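Success rates and the lid problem

Published May 2, 2020

Most papers on learned manipulation report one number: the share of trials in which the robot finished the task. I think that number is close to useless for a two-part task such as putting a lid on a saucepan, and I would like to see it replaced, or at least broken up.

The method in question is the one used at Nelham, and in several labs before it. An operator demonstrates the task 200 times, a policy is trained to copy the recorded joint positions from the camera view, and the result is tested on a table with a pan, a lid and some clutter. The clutter matters. A bell pepper next to the rim changes the view and the free space without changing the task.
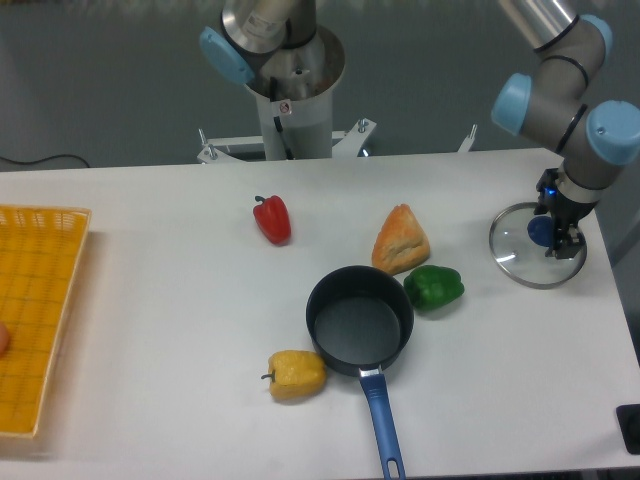

A single rate hides where a trial was lost. Picking up a glass lid by its knob is one problem. The lid is transparent, so the visual signal comes mainly from the rim and the knob. Carrying it over the pan and lowering it level is another problem, with a different tolerance. A policy that always grasps and never places scores zero, and so does one that never moves at all. Any reader trying to choose between methods is left with nothing.

The Nowicki protocol, which I support with reservations, splits each trial into stages and reports every stage separately. It also requires that the layout be altered between trials. A pepper may be turned, stood upright or moved to the other side of the pan, and the alteration is logged with the outcome. In the Nirkonport runs, 667 trials were scored in this way. Grasping was barely affected by changes in layout. Placing was, and most of the loss came from trials in which an object close to the pan had been moved. The published overall rate would have shown a moderate drop and no cause.

My reservation concerns who makes the alteration. A person asked to vary a layout by hand will vary it in habitual ways, and 16 changes made by one person are not 16 independent samples. The positions should be drawn from a list prepared in advance. It is slower, and the Flukenville group objected on those grounds, but 30 seconds per reset is a small cost beside the training time.

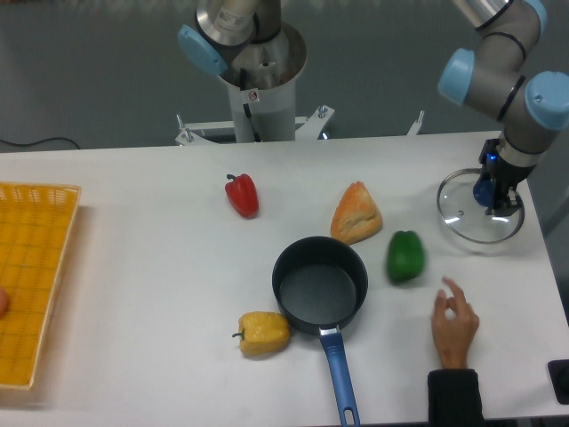 What should be reported

Stage rates first, with the number of trials behind each. Then the layout list, in full, as a file. Then the failures, sorted by stage and by which object had been changed. The overall rate can stay in the table for comparison with older work, but it should not be in the abstract. 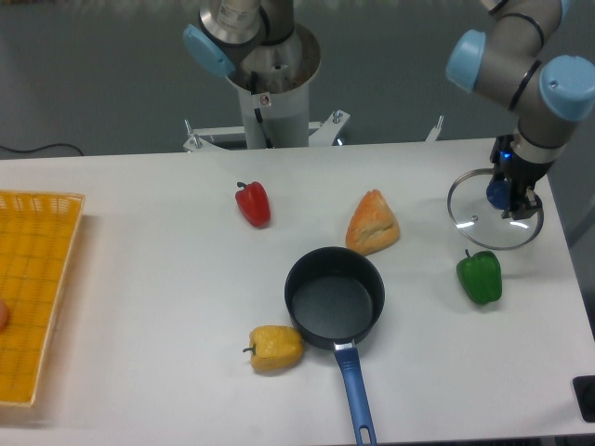

Does scoring by stage make weak methods look better than they are?

It can, if the authors quote only their best stage. Printing all the stages together, along with the overall rate, removes most of that risk.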